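# Über die Textilwerkstatt Turkis

Die Textilwerkstatt Turkis ist eine private Schule für Nähen, Patchwork und Quilten mit Sitz in Brornolwood. Sie richtet sich an Erwachsene und Jugendliche, die textile Handarbeit von Grund auf erlernen oder vorhandene Kenntnisse vertiefen möchten. Vorkenntnisse werden für die Grundkurse nicht vorausgesetzt.

## Entstehung

Die Schule ging aus einem Nähkreis hervor, den Ottavio Bassi in den Räumen der ehemaligen Polsterei Zanetti leitete. Bassi hatte dort zunächst Kissenbezüge und Tagesdecken für Privatkunden gefertigt. Als die Nachfrage nach Anleitung die Nachfrage nach fertigen Stücken überstieg, wurde der Auftragsbetrieb eingestellt und der Unterricht zur alleinigen Aufgabe des Hauses. Der große Zuschneidetisch der Polsterei steht bis heute im vorderen Raum und wird in den Quiltkursen täglich benutzt.

Die pädagogische Leitung liegt bei Leonardo Marino. Unter seiner Verantwortung wurde der Lehrplan neu geordnet und um die Fächer Schnittkonstruktion und Textilpflege ergänzt.

## Unterricht

Der Grundlehrgang umfasst 6 Module. Er beginnt mit Materialkunde und dem Umgang mit der Nähmaschine, führt über gerade Nähte, Einfassungen und Reißverschlüsse zum Zusammensetzen einfacher Blöcke und schließt mit einer Decke im Kinderbettformat ab, die jede Teilnehmerin und jeder Teilnehmer selbst entwirft, heftet und quiltet. Die Kursgruppen bestehen aus höchstens fünf Personen. Für das Handquilten ist eine eigene Gruppe mit vier Plätzen eingerichtet.

Aufbaukurse werden im Wechsel angeboten — derzeit Applikation, Paper Piecing und das Ausbessern älterer Quilts. Bei letzterem arbeiten die Teilnehmenden an eigenen Stücken. Vor der Anmeldung ist eine kurze Durchsicht der Decke erforderlich, damit brüchige Stoffe und ausgewaschene Füllungen rechtzeitig erkannt werden.
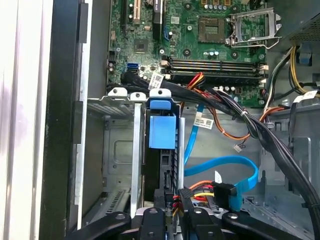 Leonardo Marino merkt dazu an, dass gerade beim Ausbessern die Geduld wichtiger sei als die Fingerfertigkeit: »Wer eine alte Decke repariert, muss zuerst verstehen, wie sie genäht wurde. Manchmal trennen wir einen ganzen Nachmittag lang nur auf, und auch das ist Unterricht.«

## Stoffarchiv und Materialausgabe

Zur Schule gehört ein Stoffarchiv mit 2.360 Mustern, überwiegend bedruckte Baumwolle und Leinen. Die Muster sind nach Webart und Farbe geordnet und können während der Kurszeiten eingesehen werden. Eine Ausleihe ist nicht möglich.

Vliese, Garne und Einfassbänder werden zum Einkaufspreis abgegeben. Baumwollvlies bezieht die Schule vom Händler Rekholm, der auch Zuschnitte in Kinderbettbreite liefert. Selbstverständlich darf eigenes Material mitgebracht werden — es sollte vorgewaschen und gebügelt sein.

## Anmeldung und Besuch

Neue Grundkurse beginnen im Februar und im September. Im Juli zeigt die Schule die Abschlussarbeiten des laufenden Jahrgangs; der Eintritt ist frei. Anmeldungen werden schriftlich entgegengenommen und in der Reihenfolge ihres Eingangs berücksichtigt. Das Sekretariat ist während der Kurszeiten ab 14 Uhr besetzt.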